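Walum Housing Trust

Tenancy Records Officer (fixed term)

Applications are invited for the post of Tenancy Records Officer at Walum Housing Trust. The post is based at our Weltitz Road office and reports to the Head of Tenancy Services, Nadine Masri. It is offered for a fixed term of 4 years, full time, with a probationary period of six months.

The Trust lets and manages homes on three estates: Cunico, Makowska and Weltitz. Records for the Cunico estate were moved to our electronic system some time ago. Those for Makowska and Weltitz are still held largely on paper, and the greater part of this post will be concerned with bringing them into order. The Makowska series alone runs to 300 files, many of which hold papers from several successive tenancies.

Main duties

The officer will check each paper file against the rent account and the signed tenancy agreement, and will refer any difference between them to the housing officer for the estate. Papers which the Trust is no longer required to keep will be listed for disposal. The officer does not authorise disposal – that remains with the Head of Tenancy Services.

The officer will also answer requests from tenants who wish to see the information held about them. These requests have a legal time limit and take priority over other work. In the past year the Trust received 87 such requests and answered 86 of them within the limit; the officer will be expected to maintain that standard.

Other duties include opening new files when a home is let, recording changes of name or household, preparing papers for the quarterly lettings meeting, and covering the enquiries desk between 12.30 and 1.30 pm when colleagues are at lunch.

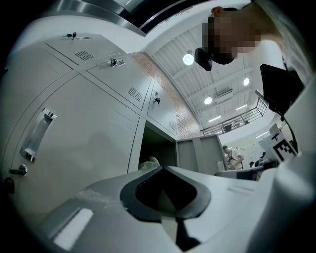
Is previous experience in housing required for this post?

Experience in any setting where personal records are kept, such as a surgery, a school office or a solicitor's practice, will be considered equally with experience in housing. Training in tenancy law will be given during the probationary period.

The person appointed

Applicants must be able to show that they have worked accurately with written records over a sustained period, and that they can write a clear letter to a member of the public. A good working knowledge of spreadsheets is essential. Familiarity with a housing management system would be an advantage but will not be tested at interview.

Many files contain details of illness, debt or family breakdown. The officer must be discreet at all times, including with colleagues who have no need of the information. The appointment is subject to satisfactory references and to a basic criminal record check, the cost of which will be met by the Trust.

Terms

The working week is 35 hours. Flexible starting times between 8 and 10 am may be agreed after the probationary period. Up to one day a week may be worked from home, although paper files may not be taken out of the office. Annual leave is 26 days in addition to public holidays, and the Trust contributes to a workplace pension.

How to apply

Application forms may be requested from the Weltitz Road office in person or by post, and are available in large print. Please complete every section of the form. A covering letter of no more than two pages may be added – CVs sent without a form will not be considered.

Interviews will be held in September and will include a short written exercise. Applicants who need any adjustment to the arrangements are asked to say so on the form. Questions about the duties of the post may be addressed to Nadine Masri at the same office.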